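The owner of Foltus, a dumpling counter on Pastano Street, starts work at 4 a.m. and does not own an alarm clock. "I wake up," she said. "I've done it for 30 years."

She opened the shop in April with money saved from a job in the Demissie hotel kitchen. The lease was the hard part. The landlord wanted a restaurant with table service, and she wanted a counter and a door.

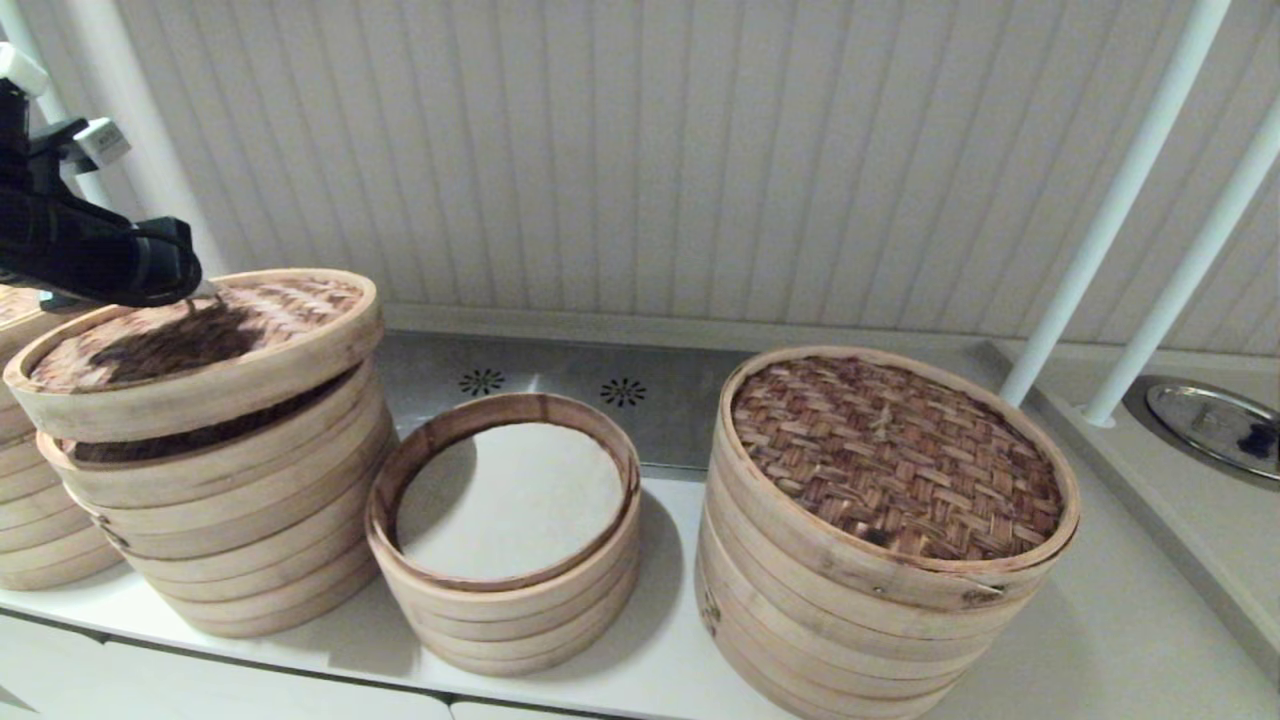 Bamboo steamer stacks on the counter.

"I make one dough and four fillings," she said. "People ask for a bigger menu. I tell them to come back tomorrow and have a different filling."

Pork with cabbage sells best. She buys the cabbage from a grower in Sarasus, 26 miles away, and salts it the night before.
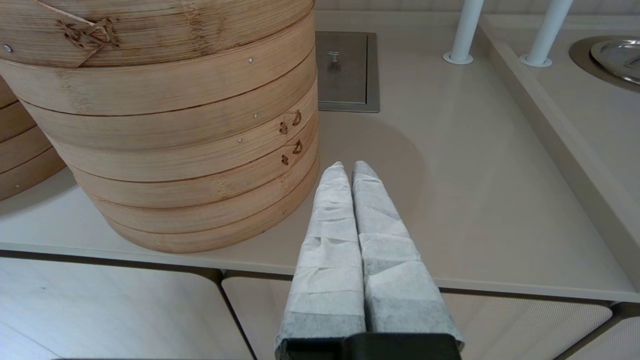 Rent went up in the summer, and so did flour. She raised the price of a plate once, by 80 cents, and put a note on the door a week ahead. Two customers complained. Both still come in.

She is 43 and has no plans for a second shop. Her sister works the register, and her son helps out after school, mostly with the phone orders.

"I'd like to close for a week in winter," she said. "We'll see." 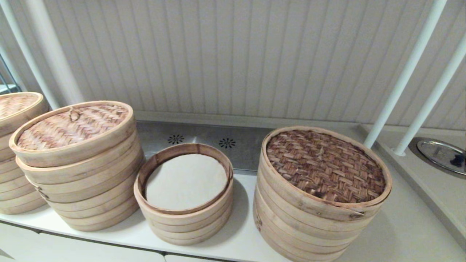 Woven lids and bentwood tiers at Foltus.

The shop is open until 2 p.m. or until the dough is gone.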